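Packing staff move to gripper demonstration work as Setov line is introduced

Ladolholm has confirmed that part of its hand-packing work at the Vincze site will pass to an automated line, and that the staff affected are being offered paid roles showing the new equipment how fruit should be handled.

The line, known as Setov, will pick individual pieces of fruit and place them into mixed household orders. Until now this has been done entirely by hand on two shifts. Machines already wash the fruit and sort it by size at Vincze, but mixed orders have stayed with the packers because no two orders are alike and soft fruit marks easily.

Under the new arrangement, packers who volunteer for the program spend part of their week working with hand-held grippers. They pick up fruit, hold it, turn it and set it down, and the recordings of their movements are used in preparing the line. Sessions take place in furnished home settings as well as on the packing floor, so that the recordings include the ordinary clutter of a kitchen and the changes in light through the day. 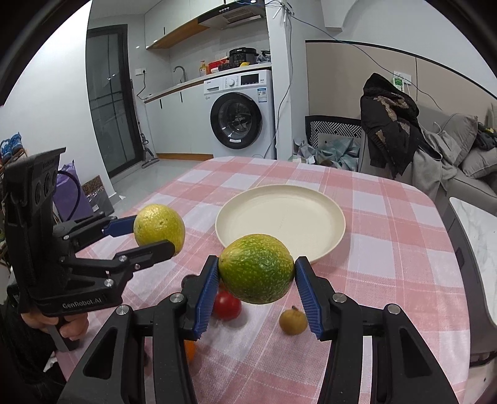 Page last updated: November

Ladolholm said 3,445 demonstrations had been accepted so far. A demonstration is counted once the piece of fruit has been set down and the recording has been checked by a second person. Recordings in which a piece is dropped are kept separately and are not counted against the person who made them.

Operations manager Glykeria Margaritis said the company had looked first at bringing in outside staff for the sessions, and had decided against it after a short trial.

"Our packers know what a ripe tomato will put up with," Ms Margaritis said. "People who had never packed fruit squeezed too hard, or they were so careful that the piece slipped. The packers had it sorted within a morning."

The positions have been graded one step above general packing and carry the same leave and superannuation conditions. Staff remain employees of Ladolholm and keep their length of service. Those who prefer to stay on the packing floor may do so while the line is being introduced, and no one is required to take part in the recordings.

What changes on the floor

When Setov begins regular operation it will handle round fruit first, including citrus and tomatoes. Grapes, berries and leafy goods will continue to be packed by hand. The company has set a starting limit of 3,000 picks per shift and says this will not be raised until the packing floor has worked alongside the line for a full season.

Three packing benches will be removed to make room. The remaining benches will be turned to face the line so that packers can see the output tray from where they stand. A packer on each shift will be given the task of inspecting finished orders, with authority to stop the line without first asking a supervisor. Stoppages will be entered in the shift book as they are now for the washer and the sizing belt.

The early shift will keep its present start time. Late shift rosters will be shorter from the date the line opens, and staff on that shift have been offered gripper sessions to make up their hours. Ladolholm acknowledged that the two kinds of work were not a perfect match for everyone, as the sessions are held in daylight hours and some late shift staff have study or family commitments in the middle of the day.

Ebise Gebru packed mixed orders at Vincze before moving to the demonstration team, where she now trains new starters. She said the work was quieter than the floor and took some getting used to.

"On the bench your hands are going and you can have a chat," Ms Gebru said. "With the gripper you have to think about things you stopped thinking about years ago, like which side of the fruit you take hold of. My shoulders were sore the first week and we asked for shorter sessions. We got them."

Sessions now run for 40 minutes with a break between each, and each person is limited to four in a day. Lighter wrist supports were also ordered after staff raised the matter at a safety meeting. Ms Gebru said the most common request still outstanding was for seating that could be adjusted to suit shorter staff.

She said she had mixed feelings about the line itself. "I'm glad it was us who were asked. I would still like to see in writing what happens when they have all the recordings they need."

Ms Margaritis said that question was a fair one. The company has undertaken to keep the demonstration roles open until the line has been in operation for a full season, and to give written notice of its plans after that. New recordings are expected to be needed whenever a different fruit is added.
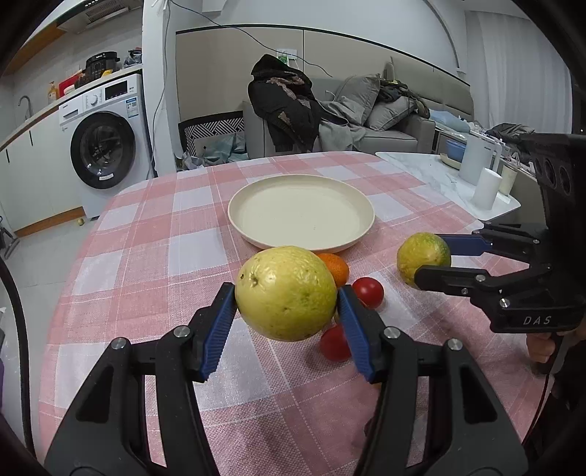
Will anyone at Vincze lose their job when the line opens?

Ladolholm has said there will be no redundancies among current packing staff during the first season. Vacancies on the late shift that arise in that time will not be filled, so the number of packers is expected to fall as people leave. No commitment has been made for later seasons.

Training and recordings

New members of the demonstration team complete two days of training before their recordings are accepted. The first day covers holding and moving the gripper without fruit, and the second covers handling pieces of different size and firmness. Ms Gebru said most people found large, smooth fruit harder than small fruit at first, as it leaves little room to correct a poor grip.

Fruit used in sessions is taken from stock that has been set aside for cosmetic reasons. It is not returned to sale. After a session it goes to compost with the other organic waste from the site.

Questions have also been raised by staff about privacy. Ladolholm said recordings are stored under a session number, with staff names held separately by the payroll office. Faces are blurred where they are captured. Staff may ask to have a session deleted within two weeks of making it, and payment for the session is not affected. Recordings will not be used to compare one worker's speed with another's.

Setov will send its finished orders to Wumia, the company's home delivery service, which currently dispatches 280 mixed boxes a day from Vincze. Box contents, delivery days and the cut-off time for changes will stay the same. Customers who have asked for hand-packed boxes because of particular needs, such as very soft fruit for young children, should keep that note on their account.

An information session for staff will be held in the Vincze lunch room, with a separate time arranged for the late shift. Written questions may be left with the shift supervisor beforehand, with or without a name. Answers will be posted on the noticeboard beside the time clock.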